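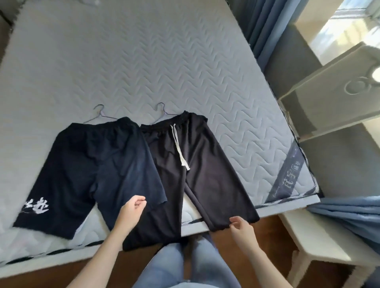 *Pants and shorts, each with its wire hanger at the waist.*

Our Trultora steam robot takes clothes only on hangers, so I prepare them by hand. Before loading, wipe the rail sensor with a dry cloth.
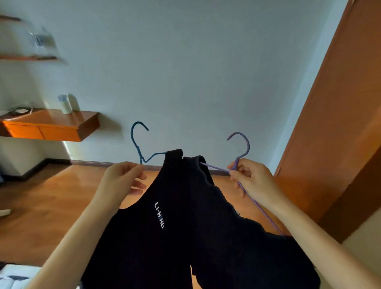
The gripper pads need cleaning every 2 weeks. Use soapy water - no alcohol. Thin wire, like the purple and blue hangers with the dark knit top, needs the narrow pads.

Set the grip to level 3 and run one empty cycle.

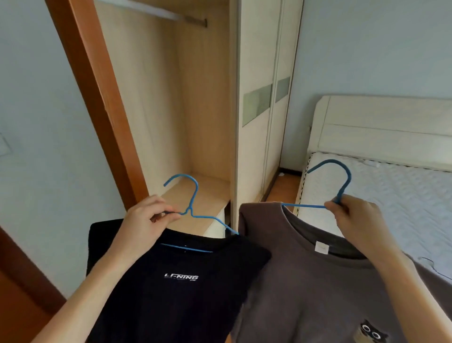 If a hanger still slips, change both pads together.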